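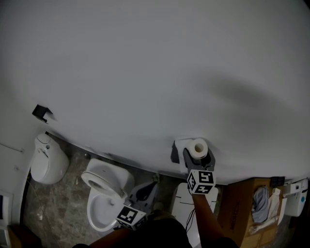 马桶水箱一直往便池里渗水，多出来的水费该谁出？

先看漏水是什么时候有的、租客有没有及时报修，再看合同里维修那一条怎么写。零件老化由房东负责，租客知道漏却一直不说，多出来的那部分一般要自己承担。

租房与维修版 > 水电煤 > 马桶渗漏导致水费过高，请教责任划分

北阳台晒被子
楼主 发表于 晚上9:40

如题。我们两个人合租一套老房子，一月份搬进来的，在Prekdale小区，中介兼管理公司是Nulter。入住交接单上水表底数是1,191，有双方签字。这个小区水费半年出一次账，七月收到的账单是1,902块，表数1,317。

我和室友都上班，白天不在家，做饭也少，没有浴缸，洗衣机一周开两三次。收到账单第一反应是抄错表了，去楼道看了一眼，没抄错，而且家里所有龙头关掉以后，表上那个小红针还在慢慢转。

后来在马桶水箱里滴了几滴酱油，没冲水，半小时后便池里的水发黄了，所以应该就是马桶。平时听不见声音，便池里也看不出水在流。

现在的问题是，Nulter的人说水费属于租客使用费用，全额由我们付，不付就从押金里扣，押金正好2,000块。我觉得不合理，零件坏了又不是我们弄坏的。合同里写的是“设施自然老化由出租方负责维修”，没有写漏掉的水算谁的。

有没有遇到过类似情况的，最后怎么处理的？

铁皮水壶
2楼

先把账算清楚再谈。1,317减1,191，用了126吨。你们那边水费加污水处理费单价多少？

北阳台晒被子
楼主 回复 2楼

账单上写的是合计15块一吨，另有12块固定的表费。对得上，126乘15是1,890，加12就是1,902。

铁皮水壶
4楼

那账单没问题，供水公司那边不用去吵了。两个人正常用水，按一个月6吨算，半年36吨。剩下90吨就是漏的，合1,350块。你要跟中介谈的是这1,350，不是1,902。正常用的那部分无论如何是你们的，别混在一起说，混在一起对方就有理由全推掉。

柚子皮不扔
5楼

两个人一个月6吨算多了吧，我跟我老公一个月才4吨出头。

铁皮水壶
6楼

往高了估对楼主有利，对方挑不出毛病。按4吨估，中介会说凭什么你们就用4吨。能拿出上一处房子的水费单更好，实际用多少就写多少。

三号楼修灯的
7楼

我做过几年物业维修，说说我的看法，可能楼主不爱听。

马桶渗漏这种事，房东不住在里面，他没有办法知道。租客每天用，发现异常的义务在租客。半年才看一次表，这个习惯本身就有问题。我们以前处理这种纠纷，基本都是换零件的钱房东出，水费租客出。

还有一点，酱油不好用，颜色淡，有时候沾在水箱壁上。用食用色素，深蓝或者红的，滴进去以后盖上盖子等二十分钟，中间谁也别用。

北阳台晒被子
楼主 回复 7楼

可是没有声音，也看不到水流，我们怎么发现？账单又是半年一次，第一张账单出来当天我们就报修了，这还不算及时吗？

三号楼修灯的
8楼

看水表就能发现。表在楼道里，又没锁。

柚子皮不扔
9楼

不同意7楼。谁租房子会每个月去看水表？我租房八年从来没看过。合同写了老化由房东负责，老化的后果当然也由房东负责。照这个逻辑，热水器老化漏水把我东西泡了，房东也只赔热水器？

三号楼修灯的
10楼

热水器漏水你当天就知道了。如果你知道了放着不管，泡一个礼拜，后面泡坏的东西你看有没有人赔你。道理一样的，谁能控制损失谁负责。

柚子皮不扔
11楼

楼主又不是知道了放着不管，是不知道。两回事。

槐树下第二家
12楼

我家去年是一模一样的情况，水箱里那个橡皮盖子（有的地方叫皮塞、皮碗）泡久了变形，盖不严。那个东西几块钱。我们跟房东最后是漏的部分一人一半，没有走什么程序，就是电话里谈的。

关键是有没有证据证明搬进来之前就在漏。楼主可以找供水公司要前一个租客的用水记录，有的地方网上就能查历史用量。如果前面半年用量也高，那就是房东的问题，你们接手的时候它就是坏的。

北阳台晒被子
楼主 回复 12楼

这个我没想到。明天打电话问问。

青石板路滑
13楼

先别管谁付钱，把水关了没有？墙角有个小阀门，顺时针拧到底，用的时候再开。从报修到有人上门可能要等好几天，这几天漏的绝对算你的。

北阳台晒被子
楼主 回复 13楼

关了。那个阀门很紧，室友垫着毛巾拧的。

三号楼修灯的
14楼

老阀门不要硬拧，多少年没动过的，拧断了是大事。拧不动就把水箱盖打开，用绳子把浮球吊起来，也能停水。另外有些阀门拧了以后阀杆那里会渗，拧完用纸巾擦一圈，过一个小时再摸一下。

铁皮水壶
15楼

补充怎么区分是哪里漏。水箱漏到便池只有两条路。

一条是底下的排水阀，也就是皮塞。关掉进水，用笔在水箱内壁水位那里画一道，过两个小时看。水位降了就是皮塞漏。

另一条是进水阀关不住，水一直往上涨，从中间那根溢流管进去。这种画线看不出来，因为关了进水它就不漏了。开着进水，看水面是不是跟溢流管口平齐，平齐就是它。

如果是皮塞，清一清水垢有时候就好了。如果是进水阀，可以先试试把浮球调低，调了还关不住就换。

北阳台晒被子
楼主 回复 15楼

刚去看了，水面跟那根管子的口是平的。调低浮球以后水还是慢慢往上走。那就是进水阀。阀体上印着Skuritz，别的字磨得看不清了。

青石板路滑
17楼

Skuritz的老款，我家装过两个，两个都是这个毛病，里面那片膜片硬了就关不死。配件还有得卖，不过我建议整个换掉，膜片换完过一年又不行了。

铁皮水壶
18楼

我用的也是Skuritz，九年没换，一点问题没有。跟水质有关，水硬的地方什么牌子都撑不久。没必要整个换，先买膜片，拆开用白醋泡一下阀芯。

青石板路滑
19楼

你家九年没事不代表别人家没事。阀体都磨得看不清字了还换膜片，换的时候塑料卡扣一碰就断，到头来还是整个换，多跑一趟。

铁皮水壶
20楼

卡扣断是用螺丝刀硬撬的。手转四分之一圈就下来。

三号楼修灯的
21楼

租来的房子，这两样楼主都别自己动。你一动，中介就可以说是你装坏的。书面报修，让他们派人来，来的人说了什么让他写在维修单上，特别是“老化”两个字。没有维修单就自己发一条消息过去，写清楚几点来的，换了什么，然后等对方回复确认。

柚子皮不扔
22楼

这条我同意。

北阳台晒被子
楼主 更新

更新一下情况。

给供水公司打了电话。前一个租客的用量不能直接给我，要户主本人或者户主授权。客服倒是挺客气，说可以申请漏水减免，污水处理费那部分有机会退，因为漏掉的……我没太听懂，大概意思是超出正常用量的部分可以按低一档算，需要提供维修凭证。申请人要是账户上登记的人。我们的账户登记的是房东，不是我们。

所以现在两件事都要通过Nulter去找房东。Nulter回复说“已转达”。

槐树下第二家
24楼

漏水减免这个一定要申请，好多人不知道。我们那次退了一部分，退的时间很长，但是真退了。各地规定不同，有的只认地下管道漏，马桶漏不认，打电话的时候问清楚马桶算不算。

铁皮水壶
25楼

“已转达”三个字不算答复。发邮件，列三条：要求授权查询历史用量；要求提供维修凭证并配合申请减免；在责任没有确定之前，不同意从押金里扣任何费用。写上希望哪天之前回复。

正常用水的那部分先付掉，按36吨算是540块，加12块表费，552。付的时候备注写清楚，是正常用量部分，其余有争议。这样他不能说你拖欠。

夜班公交末站
26楼

先付一部分这个要小心，有的地方供水公司不接受部分付款，付少了一样算欠费，一样有滞纳金。楼主的钱是付给中介还是付给供水公司？

北阳台晒被子
楼主 回复 26楼

付给Nulter，他们统一代缴。

夜班公交末站
27楼

那没事，可以部分付。但是要问一句他们那边有没有按时全额缴，别到时候滞纳金又转给你。

三号楼修灯的
28楼

我还是那个意见，最后能谈成一人一半就不错了，不要抱太大期望。1,350的一半是675，两个人分，一个人三百多块。为这个跑来跑去，请半天假都不止。

柚子皮不扔
29楼

你是物业出身，当然这么讲。三百多块也是钱。而且这次认了，下次热水器、下水道都照这个来。

三号楼修灯的
30楼

我现在也是租房住的。讲的是实际情况，不是帮谁说话。

雨天不洗车
31楼

路过，问一个不太相关的。我家马桶也是半夜会自己响一下，像补水那样，几秒钟就停，隔一两个小时一次。这种算漏吗？水费没觉得变多。

铁皮水壶
32楼

算，皮塞轻微渗漏，水位掉到一定程度进水阀就补一下。漏得不多，但是会越来越密。先把皮塞翻过来擦干净，再看链条是不是太长，压在皮塞下面了。

雨天不洗车
33楼

看了，链条是有点长，缩短了两节，今晚听听看。

槐树下第二家
34楼

新换的皮塞也要注意尺寸，有大有小，买之前把旧的拆下来带去店里比。我第一次就买错了，盖上去差一圈，漏得比原来还厉害。

北阳台晒被子
楼主 更新

师傅来过了，上午10点多到的，是Nulter找的Liepiņa水暖，整个进水阀换掉，没有修膜片，前后不到半个小时。拆下来的旧阀里面全是水垢，橡胶膜片边上裂了。我请师傅在单子上写原因，他写的是“进水阀膜片老化开裂，更换”，签了字，我拍了照，旧零件也要了过来，装在袋子里。

换完以后关掉所有龙头看水表，红针不动了。

师傅顺便说这种裂不是几个月能裂出来的，可惜这句话他不肯写上去，说他只写换了什么。

青石板路滑
36楼

看吧，整个换的。

铁皮水壶
37楼

师傅整个换是图快，也好收费，不说明膜片不能修。

旧零件留着是对的。水表现在的读数也记一下，拍照，过两个星期再拍一张。两张一减就是你们正常的用水速度，比估的6吨有说服力。

柚子皮不扔
38楼

有“老化”两个字就好办了，直接对应合同那一条。

三号楼修灯的
39楼

维修那一条对应的是维修费，这个本来就没有争议。水费还是要谈。不过有单子总比没有强，申请减免用得上。师傅那句话口说无凭，别在邮件里引用，引用了人家不认，以后也不愿意给你们小区的租客写单子了。

夜班公交末站
40楼

邮件里可以换个写法，不提师傅，就写“请房东提供交房前半年的用水量，以确认渗漏开始的时间”。他要是不肯提供，你再问为什么。

北阳台晒被子
楼主 回复 40楼

照这个写了，加上25楼那三条，刚发出去。552块也转了，备注写了。

新石灰旧墙
41楼

我也住Prekdale，在后面那几栋，看标题进来的。我们这边卫生间好像是同一批装的，进水阀也是Skuritz。刚才去滴了色素，没漏。不过我们家浴室门口那个地漏返味，不知道你们有没有。Nulter报修是慢，我上次等了九天，后来发现上午8点刚上班的时候打电话最容易找到人，发消息基本没人看。

北阳台晒被子
楼主 回复 41楼

地漏也有味道，夏天明显。我们是倒半杯水进去，盖个杯垫。

新石灰旧墙
43楼

那看来都一样。水封太浅，干得快。出差几天回来满屋子都是味道。

三号楼修灯的
44楼

滴一点食用油在地漏的水面上，能慢一点干。别多，几滴就行。

柚子皮不扔
45楼

倒油不会堵吗？

三号楼修灯的
46楼

几滴不会。你平时洗碗冲下去的都比这个多。

北阳台晒被子
楼主 更新

两个星期的读数出来了，两个人用了2吨。一个月按这个算也就4吨多，5楼说得对。半年撑死26吨，漏的实际上有100吨。

Nulter昨天回了邮件，房东同意配合申请减免，授权书已经签了，历史用量没有提。水费方面提出漏的部分房东承担一半，按90吨算，就是675。我回复说按实测应该是100吨，一半是750，对方还没有回。押金那边书面确认了暂时不扣。

室友的意思是675也行，签了算了。我想等减免的结果出来再定，退下来的钱怎么分也要写进去，不然退到房东账户上就没有我们的事了。

槐树下第二家
48楼

对，退款的分法一定要写。我们那次就是没写，退了以后我催了三次才拿到。

铁皮水壶
49楼

26吨是按两周推半年，天数少，又是夏天，对方可能会质疑。差75块，看你愿不愿意为这个多等一轮。退款条款比这75块重要，先把退款的写进去，数字可以让。

三号楼修灯的
50楼

跟我说的一人一半差不多。

柚子皮不扔
51楼

是差不多，但是没有这些单子和邮件，开始人家要的可是全额。

北阳台晒被子
楼主 回复 49楼

那就用675换退款条款，我晚上跟室友商量一下。以后每个月看一次表，写在冰箱上了。

雨天不洗车
53楼

顺便反馈，链条缩短以后半夜不响了。谢谢32楼。

夜班公交末站
54楼

楼主减免申请要多久出结果？我们这边也想申请，客服说法每次都不一样。

北阳台晒被子
楼主 回复 54楼

表格上写的是收齐材料后三十个工作日。材料是维修单、换零件前后的水表照片、账户登记人的签字。出结果了我再来说。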